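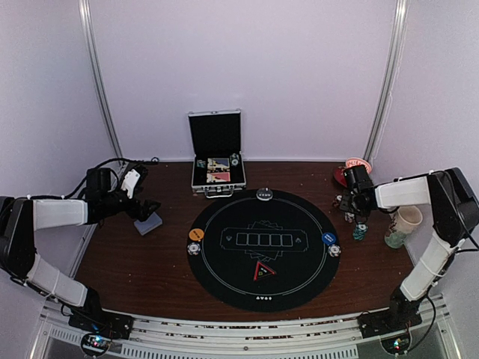

Pavstead: cuaderno de ordeño y pastoreo de una granja pequeña

Qué hay en esta carpeta

Hola. Pavstead es el conjunto de datos que he ido juntando con las vacas de casa: litros por ordeño, cambios de parcela, partos, cojeras y un montón de notas sueltas que empezaron en una libreta con las tapas manchadas de yodo. Lo pasé a limpio porque me lo pidieron un par de ganaderos de la zona y porque yo misma ya no entendía mi letra de enero.

La granja tiene 30 vacas en producción y 40 hectáreas de pasto, repartidas en parcelas bastante desiguales. La de arriba se llama Rocha y es la mejor en primavera (y un secarral en agosto). La de abajo, Kidden, está pegada al río y se encharca con cuatro gotas. Lo digo ya porque estos dos nombres salen en casi todas las filas y luego me escriben preguntando si son razas.

Los archivos

ordenos.csv es el gordo. Una fila por vaca y ordeño, con el turno (m de mañana, t de tarde), los litros y la parcela donde había pastado antes. El turno de mañana empieza a las cinco y media y el de tarde a las cinco, salvo cuando hay hierba que recoger, que entonces se ordeña cuando se puede. Esos días llevan una x en la columna "tarde_rara".

parcelas.csv recoge entradas y salidas del pasto, con la altura de la hierba en centímetros. La mido con una regla de plástico y bota de goma, así que no esperéis milímetros.

partos.csv: madre, sexo de la cría, si hubo que ayudar y cómo quedó la vaca a los dos días. Los gemelos ocupan dos filas con el mismo código de madre, cuidado al contar.

notas.txt son 700 líneas de texto libre, sin corregir. Hay de todo: "la coja ya no cojea", "viento malo, no querían salir", "cambiar la goma del tercer puesto". Me dijeron que lo quitara y lo he dejado, que es lo que más consulto yo!

Cómo están apuntados los litros

Desde el principio hasta marzo, a ojo sobre la regleta del medidor y redondeando al medio litro. A partir de marzo, con el programa Eta, que guarda un decimal. La columna "metodo" dice "mano" o "eta" y os pido por favor que la miréis antes de hacer ninguna media, que los saltos de esa primavera son en parte del cambio y en parte de la hierba nueva, y yo no sé separarlos.

Si una celda está vacía, esa vaca no se ordeñó o se me olvidó apuntarla. Un cero es un cero de verdad: se ordeñó y no dio nada. Las vacas secas desaparecen de la tabla hasta que paren — no les pongo ceros.

Los códigos de las vacas

Cada una lleva una letra y dos cifras. La letra es la familia, que va por línea materna. No son los crotales oficiales, esos los he dejado fuera. Hay un código repetido, el M14, porque vendí una y le di el mismo número a una novilla sin pensarlo. La segunda aparece como M14b desde su primer parto. Fallo mío, y corregirlo ahora rompería las notas.

Cosas que fallan y ya sé que fallan

Faltan 60 ordeños de la tarde. Casi todos caen en julio, con la siega, y unos cuantos en febrero, cuando estuve con gripe y ordeñó mi hermano (que ordeña muy bien y apunta fatal).

La altura de la hierba en Kidden sale demasiado buena en los meses húmedos. Medía por el borde para no meterme en el barro, y en el borde crece más.

No hay datos de grasa ni de proteína. Tengo los papeles de la lechería en una caja y algún invierno los pasaré.

Para qué sirve y para qué no

Me alegra si lo usáis para clase, para comparar con vuestro pasto o para probar una hoja de cálculo con datos que huelen a establo. Para sacar conclusiones sobre razas o piensos no lo veo: es un solo rebaño, una sola persona apuntando y un clima muy concreto. Tampoco sirve para predecir partos, que alguien lo intentó y le salió una vaca pariendo dos veces en el mismo mes (eran los gemelos, claro).

Uso y cambios

Podéis copiarlo, recortarlo y compartirlo citando Pavstead. Si encontráis un error, mandadme el código de la vaca, el mes y el turno, y lo busco en la libreta. Contesto por la noche, después del segundo ordeño, y en época de partos tardo más.

Última tanda de cambios: unificados los nombres de las parcelas (había "Rocha", "rocha" y "la Rocha"), comas decimales en todo el archivo de ordeños y borradas tres filas de prueba con una vaca que se llamaba "aaa".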